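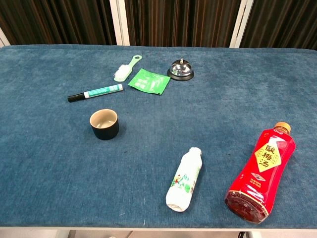 2nd March

Up at six, dark still. Coffee, toast, the last of the plum jam. It rained until nine and then stopped, and I took that as a sign to get on with the small things table, which I had been putting off since Friday.

The sale is on Saturday at the Misby hall and I have one table, same as in May. Last time I tipped everything out of boxes and let people dig. Dennis Catterall had the table next to mine and laid his out with space between each piece, and he sold nearly all of it and I carried most of mine back to the car. So this year I am trying it his way, with fewer things out at once and the rest in a crate underneath.

The blue-teal cover stays. It hides the marks on the tabletop and things don't slide on it. It does hold lint, and it shows every place you have run your hand over it, so I will take the clothes brush on Saturday and do it once before the doors open.

Spent most of the morning moving things an inch one way and then back. The service bell looks best of anything. I gave the dome a polish with a sock and it came up well. It was on the counter at Fogh when they closed the shop, and I paid too much for it. I would like ten dollars and will take six. It should probably go at the front where people can press it, though then I will have to listen to it all day.

The little black cup is harder. On its own it looks like the survivor of a set, and it is. There were four when Mother had them. I thought about keeping it for toothpicks but we already have something for toothpicks. Two dollars.

The green-handled brush I don't want to sell now that I have had it out. It would do for the sink and the loop means it can hang on the hook by the window. Took it off the list.

The marker is for the price tags and shouldn't be for sale at all. I wrote that on the list too, so I don't let it go by mistake like I did the scissors. Need a second one in case it runs out. The green packet and the white bottle go back to the kitchen. Neither is worth putting a tag on, and I only had them out to judge how far apart small things ought to sit.

Narendra Saxena called at eleven about the crates. He has three I can borrow and he will drop them off Thursday after work. He also said the hall has put the table fee up and asked if I had heard. I had not. He is bringing his old Eltell radio to see if I will put it with my things, and I said yes if it is small.

Soup for lunch. Then I did the ledger, which I had let go since Christmas. The jar and the envelope together come to $471, and that has to cover the car insurance before anything else. If Saturday brings in $145 like it did in May, I can pay the whole thing and not split it. I don't expect it to.

Walked to the post office at three. The line was long and the woman ahead of me had a parcel with no address on it. Came back by the canal. Water high, two geese on the path, neither of them willing to move.

Jadon catalog came. Put it straight in the recycling, then took it out again and looked at the folding tables. Put it back.

Tomorrow: string, tags, second marker, ring the hall about the fee. Ask Dennis what time he is getting there. Find the cash box key, last seen in the blue coat.

Bed at ten. Knee sore from the canal path.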